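Dallura front-loading washer: set-up and care guide

Section 4. Your first wash

Before you start

Read section 3 (levelling and hoses) first. The transit bolts must be out before the drum is turned. Keep them in case you move house.

Leave at least 15 mm clear on each side of the cabinet and keep the floor in front of the door free, with room to kneel.

Running the empty cycle

1. Turn on the water tap and check the hose connections for drips.

2. Shut the door and run Drum Clean with no laundry and no detergent. The cycle takes up to 122 minutes.

3. When the door unlocks, wipe the seal with a dry cloth, including the fold at the bottom.

Loading

4. Sort by colour and fabric. Wash new reds and other strong colours on their own the first few times. White stripes and panels on sportswear can pick up dye, so use a cold program for these and take them out promptly.

5. Empty all pockets. Close zips, do up hooks and turn printed jerseys inside out.

6. Set the laundry basket on the floor directly in front of the door and load from there, one item at a time. Shake out anything that has been lying in a heap. 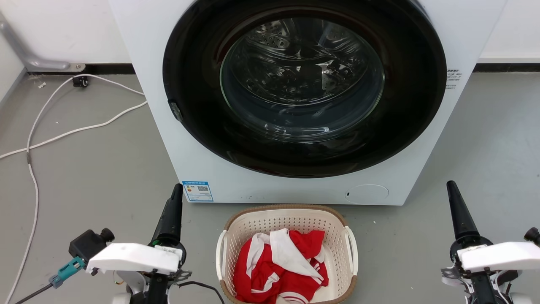 7. Check that nothing is caught between the door and the seal, then push the door until it clicks.

CAUTION: Check the drum for children and pets before closing the door.

8. Add detergent to the drawer, choose a program and press Start. The door stays locked until the program ends.

Note: Error 16 means the door is not properly shut. Error 17 means the water is not draining. For Error 17, go to section 6, Cleaning the drain filter.

After each wash

Leave the door ajar to let the drum air out. Pull the drawer out and rinse it if powder has caked in the corners.

CAUTION: Keep the power cord clear of puddles and off any path people walk along. Do not use a damaged cord. Contact your Dallura service agent for a replacement.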